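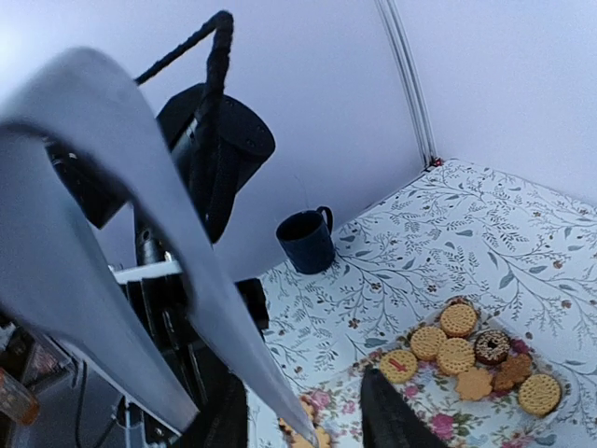
**Eylül Kozan**

July 4, 2023

Tablecloth and floral plate, second round. Continuing from the Koscombe notes, same binder, green tab.

The cloth on the table now is the white one with the thin branching stems and the small brown and pink buds. I want to keep it for this round. The pattern is fine enough that it doesn't fight with the plate, and the stems are a gray-green that stays quiet against the pale wall. The check from Brurnurholm was too strong and made every plate look crooked.

Cloth prep, for whoever does it next:

- Wash at the low setting, no softener. Softener makes it slide.
- Iron from the back while still damp. Muammer irons from the front and gets shine marks on the stems.
- Lay it from the corner where the two wall panels meet and pull toward the front. Starting at the front leaves a ridge along the wall.
- Clip under the table edge. The spare clips are in the tin with the tape.

Cloth weighed 531 g dry before washing and I forgot to weigh it after. Do that next time.

The red mark at the back corner, down where the white rail meets the tabletop, stays. Muammer asked if he could clean it off. I've been using it as the zero for the cloth, so please leave it alone until I have scratched something more permanent into the rail.

**Plate**

The floral plate goes near the front of the cloth. I tried it further back first and didn't like it. With flowers on the plate and flowers on the cloth I expected the rim to get lost, and on the Griker sheet that is what happened, at least under the old lamp. With the new lamp the rim reads fine from my stool. From the door it is harder. I asked Muammer to stand in the door and point at the rim and he pointed a little to the left of it, twice.

Measured from the red mark to the near edge of the rim: 1130 mm along the diagonal. Tape sagged a bit in the middle, so I wouldn't trust the last digit.

Plate stock number is 2267 in the cupboard list. It came in the Bragança box with the bowls. One of the bowls has a hairline crack and is set aside on the top shelf with a sticker. Don't eat from it, don't wash it hot.

**Slip check**

Put the plate on the bare tabletop, then on the cloth, and pulled it sideways with the spring scale until it moved. On the cloth it took more to get it going, and then the cloth went with the plate for a short way before letting go. On the bare top it just slid. I did this five times each and wrote the readings on the back of the Koscombe sheet; I'll copy them in when I find where I left it.

With 200 g of rice in the plate the cloth bunched in front of the foot on three of the five pulls. Two clips at the front edge helped. Four was no better than two and took longer to put on.

Tried the felt underlay too. Too soft. The plate rocked when I pressed the rim with a finger, so the felt is back in the drawer.

**Crumbs and stains**

Rice sticks in the fold if the cloth isn't flat. Use the table brush and go along the stems, toward the front. Tea came out with cold water and dish soap in one go. Beet juice did not. The beet spot was near the hem and I have turned that end to hang off the left side. If we get another cloth in this print, the old one can be for anything with color in it.

Muammer thinks we should order two more now, before the shop runs out of the print. I agree. He has the receipt with the item name. The hem on this one is already fraying at one corner and I put four stitches in it, white thread, not pretty.

**To do**

- Weigh the cloth after washing
- Find the Koscombe sheet
- Scratch a line into the rail at the zero
- Plain plate on the same cloth, same distance, for comparison
- Ask Muammer about the lamp height, I think someone lowered it after lunch
- Order cloths (2)

Added later: found the sheet, it was under the iron. Readings two and four on the bare top are smudged and I'm leaving them out. Will redo those with the plain plate.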